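Penden floor

A Penden floor is a pale wooden floor laid without nails, glue or much regard for the people living under it. It takes its name from the town of Penden, where builders short of nails began wedging boards together and later described this as a tradition.

The boards are cut long, left to dry for two winters and driven tight with a mallet. They shrink anyway. Gaps are filled with waxed cord, a method set down by the carpenter Joris Nijs in a manual that runs to 30 pages on cord and 2 on floors.

Squeaking is the style's best-known feature. Anatole Leclerc, a historian of housing, held that it was meant to warn of burglars. Kaiwen Dong, who grew up over a Penden bakery, has replied that it mainly warned of his father. The town still holds a floor-laying contest each October, with a prize of 1,000 boards, which the winner must carry home.

See also: Parquet; Subfloor; Earplug 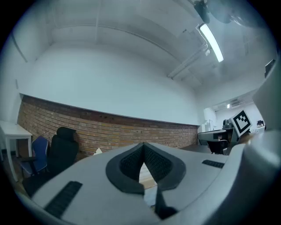

Light wooden floor in a room, glimpsed through a narrow notch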